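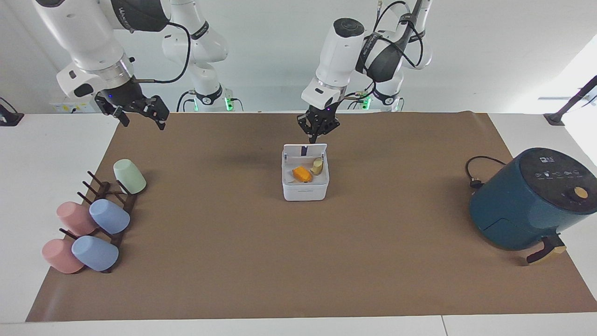

How do you look after a kitchen robot?

Have you ever been asked to hang up the cups after washing up? You look at the rack, you pick a peg, and on goes the cup. Easy! You probably didn't even think about it. A robot has to get every bit of that job right, and before it can start, people have to set it up, check it and sometimes mend it.

At the Pruso workshop in Brevosstead there is a robot with two arms that practises kitchen jobs at a table. It has cups and a cup rack to work with, an air fryer, and a white container with food in it. We went to find out what it takes to keep a robot like this in good working order. (Quite a lot, and some of it is done with a duster!)

Which arm is which?

The first thing to learn is left and right. It sounds like something from nursery school, but grown-ups get this wrong all the time. The robot's arms are fixed at the back of the table and reach forwards. If you stand at the front, you are facing the robot, just as you would face a friend. So the arm on your left is the robot's RIGHT arm, and the arm on your right is its LEFT arm.

Try it with a friend now. Stand face to face and both put your right hand up. See? They are on opposite sides!

Everyone at the workshop always says the robot's left and the robot's right. That way, if someone calls out "check the left gripper", they all look at the same one.

Fingers, but only two

You have four fingers and a thumb on each hand. Each of these arms has a gripper with just two fingers. It is called a parallel gripper, and parallel means the fingers stay side by side and facing the same way while they slide together and apart. It's a bit like closing a pair of curtains.

Two fingers can do a surprising amount. They can pinch the rim of a container or hold on to a cup. What they can't do well is work when they are grubby. Think how hard it is to open a jar with buttery hands! So the fingers are wiped every morning before the robot begins, and then somebody looks closely at the part that does the pinching. If it has worn smooth, the fingers are swapped for a fresh pair. The job takes 8 minutes, and most of that is spent making sure the new fingers are on straight. A crooked finger would nudge things over instead of picking them up.

Elbows, wrists and floppy cables

A robot arm is made of stiff pieces called links, with joints in between. Your own arm is built in much the same way. Your upper arm is a link, your elbow is a joint, your forearm is another link, and then comes your wrist.

Black cables loop along the arms. Cables carry electricity, and they carry messages too, such as "close the gripper" or "stop there". You might think it would be tidier to pull them tight. Please don't! Hold a piece of string along your arm, from your shoulder to your wrist, with your arm straight. Now tape down both ends and try some big twisty stretches. If there isn't enough spare string, it tugs. A robot cable needs slack for the same reason, and slack just means a bit extra. Too much is no good either, as a dangling loop could catch on the cup rack and pull the whole thing over.

To check the cables, the arms are moved very, very slowly through their biggest stretches while a person watches each loop. There are 18 stretches on the workshop's checklist. If a loop gets tight, it is let out a little and that stretch is done again.

What do the little lights mean?

Each arm has a green light on its base, right at the back of the table. At this workshop green means the arm has power and has no problems to report. There can be lights on other parts as well, such as a small blue one on a gripper.

Lights are great, but they don't tell you everything. A green light can't say that a screw is a tiny bit loose, or that somebody has moved the cup rack. For that you still need eyes and ears. People who look after robots listen a lot! A joint that normally hums and then starts to click is asking for attention.

The big brown mat

Under all the kitchen things is a large sheet of brown paper. It is a simple bit of kit, and it is also one of the most useful. Bits of food can make marks on it and the table stays clean. When the paper gets tatty, it is peeled off and a new sheet goes down.

The paper has to lie flat. A wrinkle only as high as your fingernail could make a container rock when the robot takes hold of it. The person laying it smooths from the middle out to the edges, the way you would with sticky-back plastic on a school book.

Everything in its place

Next the kitchen things go out. The rack with its angled pegs stands on one side and the air fryer on the other, with the container between them. Pink, light blue and pale green cups go on the pegs upside down.

Then comes the reach test. Each arm has to be able to get to the things it needs without bumping into the other arm. The team keeps a notebook called the Carar book (the name was painted on the cupboard it lives in, and it stuck) where they write down where everything goes. It has more than 235 pages now, with lots of little drawings and a few tea stains.

The air fryer has a rule all to itself. Its plug stays out while people are setting up, so it can't get hot with hands nearby. The cord is moved well away from the grippers too.

When something goes wrong

One morning in May, the left arm kept stopping a tiny way short of where it should. It would reach for a container and close its fingers on nothing but air. Snap! Snap! Poor thing.

The team didn't start by taking the arm to pieces. They looked at the easy things first. Were the fingers straight? Yes. Were the cables all right? Yes. Had the table moved? No. Then they checked the bolts at the base, and one had worked itself loose. The arm was leaning by less than the thickness of a coin, but by the time you got all the way down to the fingertips, that little lean had turned into a big miss.

You can try this yourself with a long ruler. Hold one end and tilt your hand very slightly. The end in your hand hardly moves, but look how far the other end goes!

The bolt was tightened, and then the arm had to be shown again exactly where it was. This is called calibration (say it: cal-ib-RAY-shun). The arm touches a set of marked points, one after another, and the computer compares where the arm thinks it is with where it really is. It took 23 minutes, and after that the gripper closed on the container at the first go.

Words to remember

Link: a stiff piece of a robot arm.
Joint: the place where two links meet and can move.
Gripper: the robot's hand.
Slack: a bit of extra length in a cable.
Calibration: checking and correcting where the robot thinks it is.

Have a go

Be a two-fingered robot! Use only your thumb and one finger on one hand, and keep the other hand behind your back. Ask a grown-up for a plastic cup and something to hang it on. Can you pick up the cup, turn it upside down and hang it up without dropping it? Now try it wearing a thick glove. Write down what made it harder, and draw the gripper you would build to do it better.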